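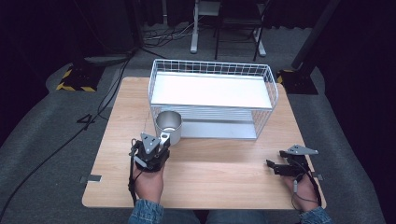 # Clutanness tabletop handling set: data card and house rules

Welcome, and thank you for reading this before downloading anything. The Clutanness set is a collection of short tabletop tasks recorded with hand-held grippers, put together by the Flidora group at our Clevudach room. This card covers what is in the release and, at rather greater length, the rules we ask people to follow when they record for it. We have been asked for those rules so often by other groups that it seemed kinder to put them here in full.

We use cookies to remember your preferences and to see which pages are read. By continuing to browse you accept our use of cookies. Accept | Manage settings

## What you get

- 223 recordings, each covering one task from start to finish
- 33 task sheets, in plain text, with the wording the operator was given
- a log for each session, including any stops and the reason for them

Most recordings last about 40 seconds. The tasks are household ones: putting cups into baskets, taking them out again, turning things upright, passing an object from one hand to the other. Failed attempts are kept and marked `incomplete` in the log. Please don't filter them out without saying so in your write-up, as results on the trimmed set look a good deal rosier than they should.

## Rules for recording

These began as the Gunn sheet, a single page taped inside a cupboard door, and they have grown a bit since.

**Before you sit down.** Walk the cables. Every lead on the floor should lie away from where feet and chair legs will go, and there should be enough slack at the wrist for you to reach the far side of the table without a tug. Stands and poles stay where they were at calibration; if one gets knocked, however gently, stop and calibrate again. Check that the table clips are tight.

**Clothing and hands.** Long sleeves are fine so long as the cuffs don't reach the gripper fingers. Rings, bracelets and dangly things come off. Keep your own fingers behind the jaws while they are closing, and please don't steady an object with a bare fingertip, tempting as it is. If it can't be done with the grippers, log it as incomplete and carry on.

**Holding things.** Thin rims want a slow, even squeeze. Metal cups in particular can skid when pinched quickly, and wire baskets will catch a fingertip pad if you come in at a slant, so lift clear before you move sideways. The idle gripper stays on your own side of the table, open, with nothing in it. Glass and pottery aren't allowed in this release at all, and neither is anything sharp or hot.

**Rest.** No more than 12 recordings in a row, then get up, stretch and have a drink (well away from the table, please). Tired wrists make jerky movements, and sore ones are a much bigger worry than a short session. Anyone may stop at any point and needn't explain.

**Privacy.** No faces, post, phone screens or name badges in view. An operator can ask for their recordings to be withdrawn, even after release, and we will take them out of the next version and note the change below.

## Known gaps

The set leans heavily towards seated, two-handed work on a pale tabletop, and we wouldn't trust it for standing tasks or cluttered kitchens. Left-handed operators are under-represented. The early task sheets say "container" where later ones say "basket", and we have left the wording alone so that it matches what people were told at the time.

## Changes

- September: rest rule added, two task sheets reworded for clarity, log format tidied
- First release: everything else

If you spot a mistake, do open an issue and give the session number along with the task sheet. We read all of them, though replies can be slow when we are in the middle of recording.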